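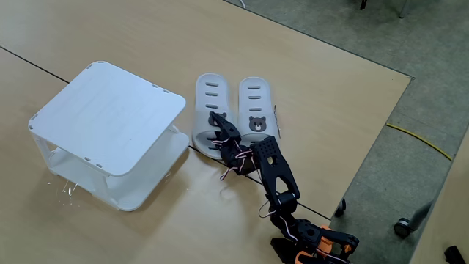 Benville Shoe Rack and Hallway Storage Assembly Notes: README

What is in this folder

Plain-text assembly notes for shoe racks, stackable shelves, boot trays and the other small furniture that lives near a front door. Each note is a rewrite of a leaflet that came in the box, or should have. There are 100 notes in the current release, dated 16/06/2019.

The leaflets themselves are not included. We asked a few of the makers whether we could scan them and got back one yes, one no, and a coupon.

Why it exists

Emmanuel Kaijage bought a stackable rack with a leaflet in which step 4 came after step 6 and the last drawing showed a different rack. He typed out what he had worked out and stuck it on the Benville library's shared drive. Other people added theirs. By January the folder had grown a naming scheme, and then an argument about the naming scheme, and at that point it seemed best to write a README.

File layout

notes/ – one text file per product
parts/ – one parts list per product, same file name as the note
words.txt – the word list (see below)
retired/ – notes for things that fell apart or were never worth the trouble

File names go maker, then product type, then number of tiers: wotora-rack-2.txt, aydogan-bench-1.txt. The Turkish letter in Aydoğan is dropped in file names and kept everywhere else. Zulkifli Wuisan's laptop could read it fine. The library's printer had other ideas.

What a note looks like

The first line is the name on the box. Then a blank line, then these fields, in this order:

TIERS: a whole number. The floor does not count as a tier, whatever the box claims.
TOOLS: what you need, including the things the box says you don't.
PEOPLE: 1 or 2. If you wrote 1 and used your knee, put 2.
MINUTES: real time, from opening the box to the first shoe.
STEPS: numbered, one action each.
REGRETS: optional, free text, the most widely read field in the collection.

A short one, in full:

Wotora Hall Rack, two-tier
TIERS: 2
TOOLS: none (rubber mallet if you are honest with yourself)
PEOPLE: 1
MINUTES: 7
STEPS:
1. Lay the top panel face down on a towel.
2. Find the side with the small arrow. It is very small.
3. Press both side walls into the slots until they click.
4. Press the lower shelf in from the front. It will bow. Let it.
5. Turn the whole thing over and lean on it.
REGRETS: Did step 4 from the back. Had to take the walls off again and one click is now more of a rumor.

Coverage

70 of the notes cover shoe racks and shoe shelves. The rest are benches, trays, coat stands and one umbrella holder that Sharon Muli insists is a shoe rack for a single tall boot. It is filed under umbrella holders.

Most of the notes are for things bought in or near Benville, so the selection reflects what two stores chose to stock. If you live somewhere with better stores, please write in.

We are weak on anything that mounts to a wall. Contributors rent.

The word list

Leaflets call the same part a peg, pin, dowel, plug, stud and, in one Villar leaflet, "the friend." Itziar Valcárcel went through everything and picked one word for each part. The list is in words.txt and your note will be edited to match it. She kept "the friend" in the original wording column out of respect.

A few of the rules people trip over:

"Side wall" is the upright part, even when it is curved.
"Slot" is a long hole. "Hole" is a round one.
"Click" means you heard it. If you only hoped for it, write "press."
"Left" is your left when you face the finished thing from the front.

Known problems

Times in the older notes are too short. People were proud.
The three-tier Aydoğan rack has two notes that disagree about which way up the middle shelf goes. Both authors report that theirs is still standing.
Weight limits are copied from the boxes and have not been tested, except once, by a dog.
Some parts lists say 1,000 screws. This was a find-and-replace accident. The correct number is 10.

Adding a note

Build the thing first. We get more notes from people who have only read the leaflet than you would expect, and they are easy to spot by how calm they are.

Copy an existing file, change everything in it, and give it to Atieno Mushi at the library desk on a stick or by email. She checks the field order and the file name. She will not help you build the rack, and please stop bringing them in.

If you fix someone else's note, add your initials at the bottom. Leave REGRETS alone. Those belong to the person who had them.

Use

Copy, print and share as you like. A mention of the Benville folder is welcome. If you sell shoe racks and want to put one of our notes in the box in place of your own leaflet, go ahead, and tell us which one, so Emmanuel can buy it.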